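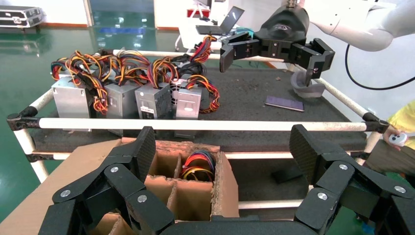

A divided cardboard box, with a bundle of colored wires in one compartment.

Youth Arts News — Funding and Programs

Grivholm short film program opens for spring applications

Applications are open for the spring round of the Grivholm short film program, which gives young people in the Roussel area the chance to write, shoot and edit a film of their own. The program is free. It is paid for by the Findotico fund, which has supported youth arts work in the county for the past four years and has agreed to cover this round in full.

The program is for anyone aged 14 to 19 who lives in or goes to school in the Roussel district. No experience is needed. Applicants don't need to own a camera or a computer, and they don't need to be taking film or media classes. People who have applied before and did not get a place are welcome to apply again.

Each group works on one film over seven weeks. The first two weeks are spent on ideas and scripts. Groups then have two weeks to plan and shoot, mostly at locations within walking distance of the Grivholm building. The last three weeks are for editing and sound. That is one week more than last year. Several groups told us in their feedback forms that they had finished the picture edit but had to rush the sound, and a few films were shown with dialogue that was hard to hear at the back of the room.

Sessions run from 4 p.m. in the upstairs rooms. Snacks are provided. The building has an elevator, and the side entrance on the parking lot side has no steps. If you need an interpreter, a quiet space or any other support, say so on the form and the office will contact you before the first session.

Finished films can be up to seven minutes long, including credits. In past rounds the limit was ten minutes, but the screening ran well over its time and some families had to leave before the end. Films may be drama, documentary, animation or a mix. Music must be original or cleared for use. The office keeps a list of tracks that groups can use without paying, and staff can help with the paperwork for anything else.

Every group gets a production budget of $500. This can be spent on props, costumes, bus fares, location fees and food on shooting days. It can't be spent on equipment that a group member would keep afterward. Receipts have to be handed in before the final edit is signed off. Cameras, tripods, microphones and editing software are loaned by the program and must be returned at the end of each session, except on shooting weekends, when a parent or guardian can sign for them.

Films from this round will be shown at the Flullano, the old movie house on the north side of town, in May. Tickets are free but must be reserved. Each filmmaker can reserve four seats ahead of general booking. After the screening, the films will go on the program's web page unless a group asks for theirs to be left off. Anyone under 18 who appears on screen needs a signed release form, and this includes friends who are only in the background of a shot.

The Flullano screening will also include two films from the animation workshop held over the winter break. That workshop was a pilot and has not yet been funded for a second year. We will report on it in a later issue.

How to apply

Forms are available from the front desk at Grivholm, from school offices in the district, and on the program page. The form asks for a short paragraph on a film you like and why, and another on something you would like to make a film about. Spelling and grammar are not marked. Applicants who would find it easier to answer out loud can record their answers on a phone and send the file in, or call the office at extension 2146 and arrange a time to talk.

Friends can apply together and will be kept in the same group where possible, but each person must fill out a separate form. Places are offered by lottery within each age band once the forms have been read. Those who don't get a place will be put on a waiting list, and will also be told about the one-day editing classes, which usually have room.

Adults with experience in sound recording who would like to help during the last three weeks can leave their details at the front desk. A background check is required — please allow time for this to come through before the sessions begin.

Tagged: Film, Young People, Open Calls

Get our newsletter in your inbox once a month. You can unsubscribe at any time.

Recent items
Flullano box office: new opening hours
One-day editing classes: what to bring
Findotico fund publishes its guidelines for small grants
Roussel youth theater looking for rehearsal space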